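Home Early Learning Boards and Trays Blocks and Sorting Storage Ordering Care Guides Contact

Koivisto Laminated Play Board

Equipment for preschools, kindergartens and outside school hours care

The Koivisto board is a flat, rectangular working surface in laminated maple, intended for block play, sorting and small-group shape work. It is supplied by Bondora to early learning services and schools, and may be used on a bench, a low table or the floor.

Each board is glued up from parallel strips running the length of the panel. Strips are taken from mixed stock and are not graded for colour, so that pale cream and tan timber will appear side by side and the order of the strips will differ from one board to the next. Small specks and mineral marks are a normal characteristic of maple and are not accepted as grounds for return. Services ordering several boards for the one room should not expect them to match.

Dimensions and supply

Length: 594 mm
Finish: food-safe oil, two coats, applied before dispatch
Edges: hand-sanded, all four sides
Supplied: singly, or in cartons of 3
Catalogue section: 13, Boards and Trays
Colour: natural timber only

The board is sold without blocks. It has been designed with the Husta block range in mind, though any small block with a flat base will stand on it satisfactorily.

Use with coloured blocks

Husta blocks are moulded plastic in plain, saturated colours. The mixed tray is arranged in colour pairs, with two different shapes to each colour, which allows a group to be sorted first by colour and then discussed by shape. Red, for instance, is represented by a cylinder and a five-pointed star, and blue by a cube and a triangular prism. Yellow and green complete the tray.

Educators may wish to begin with all eight blocks spread out on the board and to leave the children to find their own arrangement before any instruction is offered. The strips in the timber serve as ready-made lines for placing blocks in rows, and the darker bands are a convenient boundary when a child is asked to place a block "above" or "below" a mark.

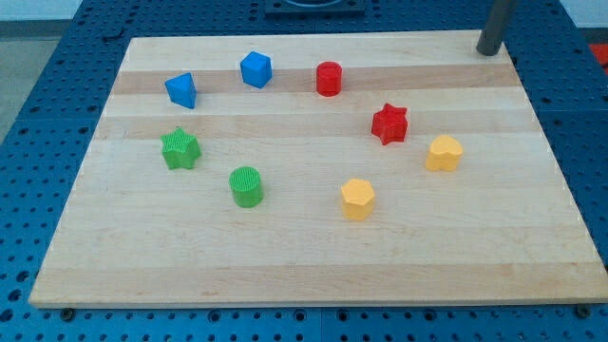
Lenni Hirvonen wrote to us that the star had given the group more to talk about than all the other shapes combined. The children had no difficulty with the cube or the cylinder, but several of them wanted to know whether a star was still a star when it was standing on two of its points, and the question kept them going until lunch. The same letter asked whether a second star could be bought in another colour, as one was proving hard to share.

Individual blocks may be ordered as spare parts in any colour of the range. Please quote the shape and the colour on the order form. Spare parts are dispatched with the next regular consignment and do not attract a separate freight charge.

Placement in the room

The board should lie fully supported on a level surface. It must not be left overhanging a bench, nor used as a step, a ramp or a shelf. On slippery tabletops the Kudmont non-slip mat, cut to size, may be placed underneath. The mat is listed separately and is not included in the price of the board.

For group work, two to four children to a board is recommended. Where the board is used on the floor, it should be kept clear of doorways and of the path to the washroom.

Care

Wipe with a damp cloth and dry at once with a tea towel. Do not soak the board or place it in a dishwasher. Paint, glue and modelling dough should be removed on the day; dried glue may be lifted with a plastic scraper held flat to the grain.

Boards in daily use should be oiled once a term. Apply a thin coat in the afternoon, stand the board on its long edge overnight, and wipe off any excess before the children arrive. Surface scratches may be sanded lightly by hand, along the strips and never across them. Boards should be stored flat and away from heaters and direct sun.

Plastic blocks may be washed in warm soapy water. Bleach is not recommended, as it will dull the colours over time.

Ordering

Orders are accepted from licensed services, schools and councils on an official purchase order. Orders above $1,000 before tax are delivered freight-free to metropolitan addresses. Regional services should request a freight quotation before ordering. Orders for the start of the school year should reach us by the end of October, as the oiling room closes over the summer holidays.

Boards damaged in transit must be reported within 3 working days of delivery, with the packaging retained for inspection.

Contact Bondora Educational Supply | Terms of sale | © Bondora | Back to top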